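# Hand-held grippers and soft goods: notes from the Praltar open day

I spent an afternoon in March at the Praltar open day in Baratley, mostly to see how they handle textiles.

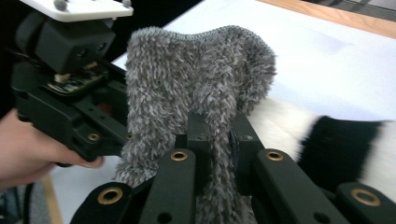

The work on show was demonstration recording. An operator carries a gripper in each hand and does the task by hand, and the recordings are used to train a policy for a pair of fixed arms. No arm is needed during recording, and the operator feels some of the load through the grip. Having used teleoperation rigs where every fold took minutes, I can see the appeal.

Cumelus, the group running the textile bench, had picked long-pile fabrics on purpose. Flat cotton is fairly well covered by now. Shaggy material is harder in a few specific ways:

- The pile compresses before the backing does, so jaw width says little about whether the backing is held.
- Fibres hide the edges, and most folding methods start by finding a corner or a hem.
- Loose tufts can get in front of a finger and confuse contact estimates.

A knit or ribbed border helps with the second problem when there is one. The operators were told to grip through the pile and close fully before lifting. A shallow pinch on the tufts was marked as a failed grasp even if the item came up off the table, and I agree with that rule. A policy trained on lucky pinches will repeat them on a heavier item and drop it.

Each task in the set gets 1,000 recordings before anyone trains on it. The target for mixed piles is 2,000, as the starting positions vary more. Operators work in 2-hour blocks with a break between. I asked about wrist fatigue and was told it shows up in the data as slower closing near the end of a block, and that those recordings are kept but tagged.

The second half of the visit was the playback cell, where a policy called Pappas ran on two bench-mounted arms. I watched four attempts at lifting a fluffy item and laying it flat. Three finished. In the other, the left arm took hold well short of the border, the item rotated as it rose, and the right arm closed on air. The cell stopped itself and an attendant reset it. Cycle time was slow by laundry standards, and the staff didn't pretend otherwise.

My main reservation is force. The recordings store jaw opening and hand pose, with no direct measurement of grip force. For towels that's tolerable. For anything with a delicate backing I'd want a load cell in at least one finger, and I said so on the feedback form. The answer on the day was that it's planned, with no date given.

Parking at Baratley is behind the main building, and the sign for it is easy to miss coming from the highway. Wear closed shoes or you won't be let into the cell area. I'll go back if they get the force sensing running, and I still owe a write-up of the bin-picking bench, which I only saw for the last few minutes before they closed at 4.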